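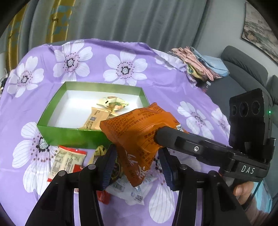

Welgate, 2019-09-01

She runs the snack table at the Undora swim meets and has done it for six summers. Before that she did the school one. She agreed to talk while she was pricing stock, so this is patchy in places.

First question, what sells. "Salty. Always salty. They come out of the pool and they want salt, I don't care what the newsletter says about fruit." She did try fruit. Two seasons of orange wedges, cut up at six in the morning. "I ate most of them myself. In the car."

The stand made 739 dollars over the July meets, her best month so far. All of it goes to lane ropes. The old ones are faded nearly white and one has a float missing that the kids keep sticking their fingers in.

Prices are the thing people complain about. Everything was fifty cents until last year, then she moved chips to seventy-five and heard about it for weeks. "A grown man told me I was gouging. For a quarter. He was holding a six dollar coffee." She has not moved them back. Drinks are a dollar, and candy is whatever she paid plus a dime.

She buys from Agarwal, the wholesale place out past the Zasska exit, because they'll split a case. The big warehouse stores won't. "I don't need 200 of one flavor. I need twenty of ten flavors and somebody who'll let me bring back the ones with a bad date." She goes every other week with a cooler in the back seat and a list on an envelope. Asked if she'd ever order online she made a face. Shipping, mostly. And the bags arrive crushed.

How does she decide on quantities? Long pause here, she was looking for her pen. "Heats. I look at the heat sheet. If there's 100 kids signed up I bring 151 packets, that's what fits in my two tubs, and it comes out right." Small meets she brings one tub. Rain she brings one tub and a book.

Heat is the enemy. Nothing with chocolate after the middle of June, she learned that one the hard way, a whole box of bars fused into a brick. Gummies go the same way if the sun gets on them. Chips are fine but the bags swell up and little kids like to pop them, wich she has a rule about. You pop it you bought it.

On change: she starts with thirty dollars in ones and quarters and wants it known that she can't break a fifty at 8 a.m. "Don't hand me a fifty. I will hold your pretzels until you find something smaller." She's thought about taking cards. Her daughter set up a reader for her and it's still in the drawer.

What about the kids who don't have money. She got a bit short with me on that one. They get something, she said, and she writes it on the envelope and squares it up herself at the end. Didn't want to say how much. Moved on to the coffee urn, which leaks.

Next season? Probably. She says every year that she's done and then the heat sheets show up in her mailbox. She would like a second canopy, the current one covers the table but not her, and a parent to do the early shift so she can see at least one of the relays. She has never seen a relay. "I hear them. I hear the yelling, and then they all come at me at once."

She had to stop there, someone was at the door about teh cooler.

Last updated: end of season

Recent items
Undora pool hours after Labor Day
Lost and found: goggles, towels, one left shoe
Lane rope fund, where it stands
Zasska exit ramp closed overnight
Sign-up sheet for the Welgate fall cleanup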